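Two-Arm Bench Pre-Purchase Inspection: Checklist and Comments
Site: Grenomstead teaching kitchen lab, bench 2
Unit under review: Trelleck two-arm set, loan unit
Purpose: decide what goes in next year's equipment request
Marks: OK / FIX / BUY / ASK

1. Table and mounting

1.1 Table flat and stable with both arms moving: OK
1.2 Mounting bolts checked with torque wrench: OK
Comment: Really pleased with this. Not a hint of rocking, even at full reach. We can keep the table we have and take that line out of the budget altogether!
1.3 Surface can be wiped clean between runs: OK
1.4 Spill tray or raised edge fitted: BUY
Comment: Grains get everywhere. Plaratine lists a tray at $66 and I'd put in for two, so one can be in the sink while the other is in use.

2. Arms and reach

2.1 Both arms reach the shared middle area: OK
2.2 Emergency stop cuts both arms: OK
Comment: Tried from either side of the bench. Instant both times.
2.3 Emergency stop within reach of a seated person: FIX
Comment: Longer lead needed, $13 from stores.
2.4 Cables clear of the joints through full travel: ASK
Comment: Fine on all our slow moves, but the loop on the right arm wants watching. Ask Trelleck whether the clip kit comes with the set or is extra.

3. Grippers and items handled 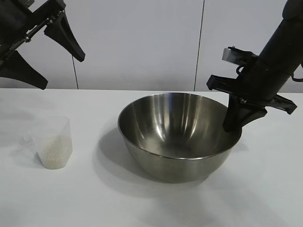

Page last changed: 24 October 2023

3.1 Fingers free of cracks and chips: OK
3.2 Gripper can steady a steel bowl at the rim: OK
Comment: I love this job as a test. One arm minds the bowl, the other goes for the cup, and you learn more about a pair of arms from that than from a whole morning with the brochure. The bowl is polished, so put one hard, shiny item on every trial list. Grip on smooth metal is where cheap finger pads show themselves.
3.3 Gripper opens wide enough for a clear plastic cup: OK
3.4 Cup held without crushing: ASK
Comment: Depends on the force setting. Try it empty, then part full, and write both settings down. Buy spare cups whatever happens.
3.5 Spare finger sets on hand: BUY
Comment: Please don't skip this one! The quote is $241 a pair and we need a pair for each arm. Fingers are the part that touches everything, and a bench with no spares can sit idle for weeks.

4. People and working area

4.1 Floor line marked around the bench: FIX
4.2 Operator can see both grippers from the stop button: OK
4.3 Start-up card posted and readable: FIX
Comment: The card is for the older Phan controller. New one to be printed before anyone else runs the bench.

5. Budget notes

The yearly service plan is quoted at $2873 for both arms, parts not included. It looks steep beside the small items, but it covers calibration and a loan arm during repairs, and I'd happily argue for it. Put it on its own line so it doesn't get trimmed along with the trays and leads.

Order the spare fingers and trays with the arms, to share one delivery charge. Training can wait until May, when the lab has a quiet stretch.

Still open: clip kit (2.4), force settings for the cup (3.4), start-up card (4.3).

Result: fit for supervised use once 2.3, 4.1 and 4.3 are closed. Recommended for purchase, and I can't wait to get a class on it.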